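Chapter 5

Where Does a Mind Keep Its Map?

Close your eyes and point to the nearest exit. Most people can do it at once, even in a building they entered an hour ago. You didn't draw a plan or measure anything, and yet something in you was keeping track of the door. What was it, and what was it made of?

This chapter is about mental maps, and I have been looking forward to it since we started the book! It brings together two questions we have so far kept apart. The first is scientific: how do people and other animals find their way? The second is philosophical: when we say that a creature "knows" where something is, does there have to be a picture of the place inside its head, or will some simpler skill do the job?

Take the case we will call the Orska walk. Eduard Štefanec leaves his house in the village of Orska, wanders through the woods for up to 70 minutes, stops, and turns straight toward home. He has never stood on that spot before, so he can't be repeating a learned route. One explanation is that he carries a map and reads off the direction. Another is that he has been adding up his turns and steps the whole time — a running total, with no map anywhere. Both explain the straight line home. Section 5.2 asks what would tell them apart (try to think of a test before you get there, it's great fun).

Yi-chun Poon takes the second view, and takes it a long way. In her essay "The Gunawan Door" she argues that "map" is a word we borrow from paper and then forget to give back. A paper map needs a reader. If there is a map in the head, who reads it? And does that reader need a map too? You met this worry in Chapter 2, when we talked about memory as a storehouse, and it is just as stubborn here. 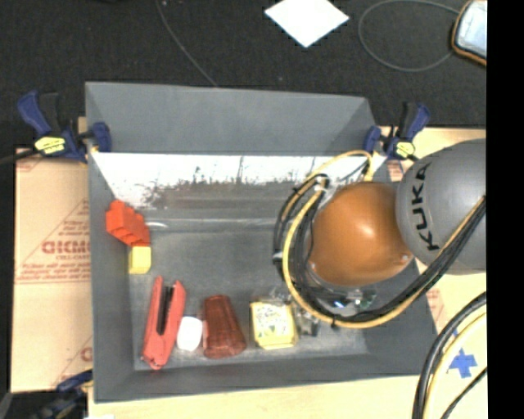

Reaching for things raises the same puzzle at a smaller size. Your hand goes to the cup without a search, and it slows down at the right moment. Does that take a tiny map of the tabletop, or only a link between what you see and how you move? We can ask it of machines as well. When a robot arm reaches into a gray bin with small household objects in it, we may be tempted to say that it knows where they are. Hold on to that temptation and notice how it feels, as we will need it in Section 5.4.

Before you read on, write a few lines on each of these.

Could a creature find its way home every day of its life and have no idea where home is?

If you can point to the exit but can't describe the route, which of the two shows what you know?

Key terms for this chapter: mental map, running total, route knowledge, the reader problem.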